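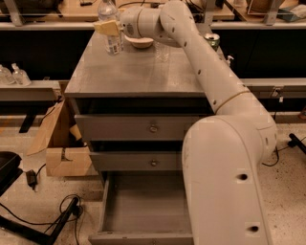
The note from Srour says the cloudy batch is our water, full stop, and that we should quit blaming the wax. Came in overnight, two paragraphs, second one mostly about shipping. They want us to run the whole thing again with distilled before they'll talk about a replacement drum.

16 June 2026

Ok so. Going to do what they ask, but want it written down that the March batch used the same tap water and came out clear. Same tap, same kettle, same jars. Only things that changed are the drum (new one opened after March) and the soap flakes, where we moved from Akov to Ostex when Akov put the minimum order up.

For anyone picking this up cold – this is the cream furniture polish, beeswax and turpentine with a soap and water phase. Should set up like soft butter. The bad batch set fine on day one, then went grainy on top and wept a thin milky layer under the lid. Wipes on ok, dries with a haze you have to buff twice.

Plan for the rerun, small pots, 700 g each:

A – new drum, Ostex flakes, tap water
B – new drum, Ostex flakes, distilled
C – new drum, Akov flakes (end of the old bag), tap
D – old wax scrapings, Ostex flakes, tap

D is going to be short. Not enough old wax left for a full pot, so scale everything down and write the real weights on the lid. Please use the grease pencil, the marker comes off with turps and then we have four mystery jars like last time.

Morning

Melted wax for A and B together so at least that part matches. Water bath, lid off, fan on. Took forever, the new drum comes in big lumps and I didn't feel like grating it. Turps in off the heat, well away from the hot plate. Smelled normal. Color a bit darker than I remember from March but I don't have a March piece next to it so that's worth nothing.

Flakes dissolved slow in the tap water. Had to warm it more than the card says. In the distilled they went in clean, no scum. Tap had a gray ring around the beaker – soap scum, hard water, so fine, one point to Srour. Did not see a ring in March but did not look for one either.

Poured soap into wax, thin stream, stirred by hand. A thickened early and went lumpy, smoothed out when I kept going. B was easy. Would have said B was the better one right then, but the bad batch looked good at this stage too so not saying it.

After lunch

C done. The Akov flakes are finer, nearly powder at the bottom of the bag, and they went into the tap water with hardly any ring. Interesting. Might just be that the bag is old and dried out so I'm getting more soap per gram. Should have dried both down and weighed, didnt. Do that next time.

D done, very small. Scrapings had some grit in them, strained thru a stocking, lost more wax than I liked.

All four poured, lids loose, on the shelf away from the window. Leave them 2 days before anybody pokes them. Then lids tight and look for the milky layer.

Temps, because somebody will ask: forgot to log A at the pour. B, C and D were close to each other by feel, which is not data. The good thermometer is still missing its clip. The cheap one reads 27 in a room that the wall dial says is 30, so take your pick.

Card needs fixing. It says "warm water" for the flakes and that's all. Warm to who. Put a number on it once we have a thermometer we beleive.

Other stuff

Fullov wants a sample of the floor wax in the bigger tin. Told them not this week. The bigger tins have a seam that leaks turps if they sit on their side, and they will sit on their side in a van. Try the ones with the rubber gasket first.

Oak test board with the old finish is down to its last clean strip. Cut more. Sand to the same grit as before – it's on the back of the board in pencil.

Turps rags go flat on the line outside, then the water can with the lid. Not balled up in the bin. Found one in the bin.

Ordered: distilled water, grease pencils, filter cloth. Not ordered: flakes, waiting on C. If C stays clear and A weeps then it's the soap plus our water and I owe Srour a nicer email. If A and C both weep and D doesn't, it's the drum and they can come get it.

If all four are fine then I don't know. Stirring speed maybe. The bad batch went in the big kettle with the paddle on, these were by hand, so small pots might not show it at all. Should have thought of that before starting.

Check lids, dry down flakes, find clip.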